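Notes on the Software for the Desktop Disassembly Cell

Posted Monday, May 13, 2019

The disassembly and reassembly cell has been in regular use since September, and several readers of this blog have written to ask how the software side is arranged. I had intended to wait until the planner was in its final state. It is now clear to me that the planner will not reach a final state this year, and I would prefer to set down the present arrangement while I still remember why each part was made the way it was.

The opinions below are my own. The work is carried out jointly with Brander, which supplies the motion library, and Hovstead, where the cell is housed. The task layer, named Vaketeo, is the part for which I am responsible.

Scope of the task

The cell works on desktop computer towers that have been opened and laid on their side. The two tasks under study at present are the placement of a processor in its socket and the placement of a memory module in its slot. Both tasks use parts held in a printed fixture to the left of the computer. Both require two arms to share a space that is, in practice, too small for them.

It was decided early that the tower would not be clamped. A clamp would have made the control problem much easier, and it would also have made the results of little use to anyone who receives computers on a cart and sets them down by hand. The position of the case must therefore be found again at the start of every run.
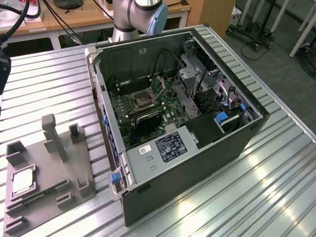 Perception is handled in two passes. The first pass finds the case as a whole and gives a rough position and angle on the table. It relies on the outer edges of the chassis and ignores everything inside. The second pass works from the board and locates the socket, the slots and the screw holes that the planner treats as fixed points. The two passes run as separate processes and write to the same record. If they disagree by more than 2 millimeters, the run is stopped and the operator is asked to look.

The limit was originally looser. It was tightened after a run in which the second pass had fixed upon a row of slots one position over from the correct one, and the planner, having no reason to doubt it, produced a very tidy path to the wrong place. The log recorded no error of any kind. I have kept that log and use it as a regression test.

Cables remain the weakest part of the perception work. The model knows that cables exist and marks the areas in which it believes they lie. It does not know how they are connected, how stiff they are, or where they will go when touched. The planner treats every marked area as solid. This is wasteful, and on some boards it leaves no path at all, in which case the software reports that it has no plan and waits. I regard this as correct behavior, although it is not popular with those who must stand beside the cell.

Planning and the division of work between arms

Vaketeo holds a task as a list of steps, each with a condition that must be true before it begins and a condition that must be true before the next may start. The steps are written by hand in plain text files. A step may name an arm or may leave the choice open. When the choice is open, the planner asks the Brander library for a path for each arm and takes the shorter one, provided that the other arm can remain where it is.

The last clause was added in March and has saved more time than any other change. Before it, the planner would often move one arm out of the way so that the other could save a few centimeters of travel, and then move it back again.

Each planning request is allowed 200 milliseconds. If no path is found in that time, the request is repeated once with a different starting guess. After the second failure the step is marked as blocked. Longer limits were tested and were found to help very little. A request that has not succeeded within the limit is, in nearly every case, one that cannot succeed, and the additional waiting only hides the cause.
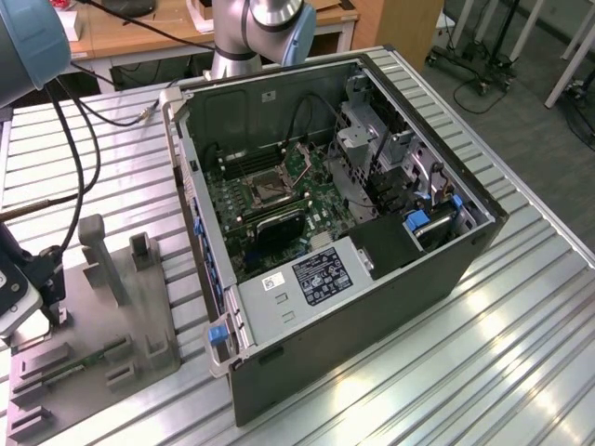 Force control during insertion is kept separate from the planner altogether. Once the part is above its target, the planner hands over to a small controller that runs at a fixed rate and has only three outcomes: seated, not seated, and stopped. It cannot ask for a new path. If the outcome is "not seated," the part is lifted straight up to the hand-over height and the planner decides what to do next. An earlier version allowed the controller to search sideways for a better position. That version has been withdrawn for memory modules and is retained for nothing else.

Tooling

The log viewer, Dhanial, was written as a temporary measure and is now the program most often open on the desk. It places the camera record, the joint positions and the state of the task on a single time line. Version 2 adds a search by step name, and a step may now be replayed against a newer build of the planner without moving the arms.

There are 119 recorded cases in the replay set. Every change to the planner must pass all of them before it is loaded on the cell. The full set takes most of an hour, and I would like to see that reduced. A shorter set was tried for a few weeks, but the cases that had been left out were the ones that failed later.

Known problems

The calibration between the two arms drifts over the course of a day. A correction is applied at the start of each session, and a second one after any long pause. The cause has not been established.

Step files have no version number. A file written for an older release will load without complaint and may then refer to a condition that has since changed its meaning. A check is planned for the next release.

The blocked state gives the operator too little information. It names the step but does not say which object stood in the way, although the planner has this information at the time and discards it. I have begun work on keeping it, and the change should appear in Dhanial before it appears on the operator's screen.

Requests for the step file format may be sent through the contact page. The format is not yet documented in full, and replies may be slow until the calibration work is finished.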